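Chapter 3
Packaging and the Product

Chapter outline
3.1 What a package has to do
3.2 Choosing a container
3.3 Closures
3.4 Labels
3.5 Packaging costs and the small producer

Key terms: primary package, secondary package, closure, headspace, fill line, label panel, lot code

When Piyumi Gamage and Moushumi Paul started selling liquid hand soap under the name Fleranow, they spent most of a year on the soap and one afternoon on the bottle. They picked a clear bottle with a flip top from a supplier's catalog and ordered enough for the first season. By January they had a box of returned bottles in the back room. Some had leaked in the mail. Others had labels that slid off when the bottle got wet next to a sink. The soap itself had drawn very few complaints.

Their case is a common one. Customers rarely separate a product from the thing it comes in, and a poor closure or a smeared label is remembered as a fault in the product. Packaging also decides what it costs to ship an item, how long it keeps, and how much shelf space a store must give it.

A primary package is the container that touches the product: the bottle, jar, tube, or pouch. A secondary package holds one or more primary packages, as a carton holds a tube of ointment. This chapter deals mainly with primary packages for liquids and creams. Boxes and shipping cases are covered in Chapter 10.

Plastic bottles are widely used for household liquids. They weigh little, they survive most drops, and they can be molded in many shapes. Their drawbacks depend on the product. Some oils and solvents soften certain plastics, and strong scents can pass slowly through a thin wall. A producer should keep filled samples for several weeks before placing a large order.

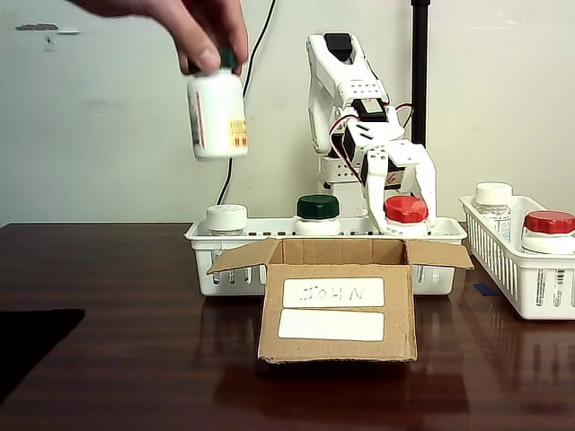
Figure 3.1 A white plastic bottle with a dark green screw cap and a small orange-and-yellow label.

The closure is chosen along with the bottle, and the two must match in both diameter and thread. A screw cap is cheap and seals well if it is tightened to the right degree. A cap put on too loosely will leak, and one put on too tightly can crack or be hard for some customers to open. Pumps and flip tops are easier to use with one hand but have more parts that can fail. Cap color is often used to tell one product in a line from another.

Labels carry two kinds of information. The first kind is required by law and usually includes the contents, the quantity, and the name of the seller. The second is there to help sell the product. On a small bottle the two compete for room, and the required text must stay large enough to read. Section 3.4 shows how to plan a label panel before any artwork is drawn.

After the returns, Gamage and Paul tested 2 bottles and 3 closures with the same batch of soap. They settled on a thicker bottle with a screw cap and a waterproof label. The new package cost more per unit, and they raised the price to cover it. We return to their figures in Section 3.5.

Before you read on
Choose a liquid product you use at home. Write down what its container is made of, how it closes, and what is printed on the label. Keep your notes for the exercise at the end of Section 3.2.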